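Benedito Bittencourt
The Pantry Thread: dried beans, and why I can't shut up about them

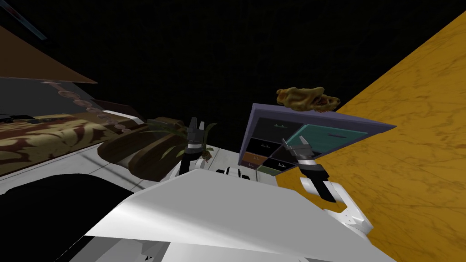
Vol. 5, No. 9

OK so a bunch of you asked after the last thread how I cook beans, and I said "oh it's easy" and then typed for most of my lunch break. Clearing my throat. Bean thread! Mute me now if you must.

First thing, and I'll die on this hill: buy them from somewhere that sells a lot of beans. Old beans are the reason people think they hate cooking beans. You simmer them all afternoon and they're still chalky in the middle and you blame yourself. It's the bag. The bag sat on a shelf for years.

I get mine at Palamarchuk, the little grocery in Plominton with the bulk bins down the left wall. They go through cranberry beans so fast that the bin is half empty every Wednesday, and that is exactly what you want to see.

Look at the skins before you buy. Smooth and a bit shiny, good. Lots of wrinkles, splits, dust at the bottom of the bin, walk on by. (I do pick them up and look at them one at a time. The staff have made their peace with it.)

Then you sort. Spread them on a sheet pan, run your hand through, pull out anything shriveled and any little stones. I went most of a decade without finding a stone and then found two in the same pound of black beans. Sort your beans.

Soaking! The big fight! I soak the large ones overnight with salt in the water and I don't soak the small ones at all. A proper spoonful of salt, so the water tastes like soup that needs a little more salt. The skins come out so much more tender and they don't blow apart in the pot.

Yes I know your grandmother said salt makes them tough. Mine said it too. She was a wonderful cook and we disagreed on this until the end, very cheerfully, over a lot of beans.

One exception to all the relaxed stuff: red kidney beans need a hard boil for a good ten minutes before you turn them down, and please don't cook them from raw in a slow cooker. They can make you properly sick. Everything else in this thread is a matter of taste, but do that one.

Pot. Heavy, with a lid. Mine is the green Astico that I bought at an estate sale with a chip in the rim and no knob on the lid. I screwed a drawer knob onto it, and it gets hot as anything, so there's a rag living on top of the stove now.

Into the pot: beans, fresh water a couple of inches over the top, half an onion with the cut side browned in a dry pan first, a bay leaf, a smashed clove of garlic or four, and more olive oil than you think. Keep going. A bit more. There.

The browned onion is the part I'd beg you to try. Get it really dark, nearly black in spots. It gives the broth this deep roasty color and flavor and people will ask if there's ham in it.

Bring it up to a boil, skim the foam if the foam bothers you, then turn it down until it's barely moving. Lazy bubbles. Lid on crooked so some steam gets out.

And then leave them be! Read a book! I check after an hour and then whenever I walk past. Top up with hot water from the kettle if any beans are poking out.

To test them, eat 5. Not one — beans in the same pot cook at different speeds and there's always a show-off that finishes early. If all 5 are creamy all the way through you're done. If even one is gritty, give it twenty more minutes and go again.

Tomatoes, vinegar, lemon, wine: all of that goes in AFTER they're soft. Acid really does hold them back. I once put a can of tomatoes in at the start and we had dinner at 9 at night with everybody very quiet and polite.

Now the best part, the broth. Do not pour it down the sink, I am pleading with you. Cool the beans in it. Store the beans in it. Drink a mug of it with black pepper and a squeeze of lemon standing up at the counter, it's the cook's treat.

What I do with a pot over a week, very loosely: first night in bowls with toast and too much oil. Next day, cold with tuna and red onion. Then soup with whatever greens are going limp. Then the last cup or so gets mashed in a pan with cumin and goes in a tortilla with an egg.

They freeze beautifully in their broth, too. I use old yogurt tubs and write on the lids with a grease pencil. My handwriting is bad enough that there's a tub in there right now marked either "pinto" or "pesto" and I'm looking forward to finding out.

If you want a place to start, get Bromum whites. They're a medium size, thin skinned, very forgiving, and they make the thickest, silkiest broth of anything I've cooked. Palamarchuk only gets them in from fall until the sacks run out, and I stock up like a squirrel.

Somebody is going to ask about pressure cookers. I have one, I like it, it's great for chickpeas. I just think you miss the smell. A pot of beans on a cold Sunday with the windows fogged up is one of my favorite things in the world and I don't want it over in half an hour.

Salt check at the end! Always! Even if you salted the soak. Beans take more than seems reasonable, and then they sit overnight and want a pinch more.

Replies are already full of people's family beans and I'm so happy. To the person who puts a strip of orange peel in with the black beans: doing it tonight. To the person who adds a rind of parmesan: yes, yes, same, how did I leave that out.

Next one will be rice, if I can keep it shorter than this (I can't). Send me your rice questions and tell me what's in your pot. Mine's cranberry beans and they need another twenty minutes.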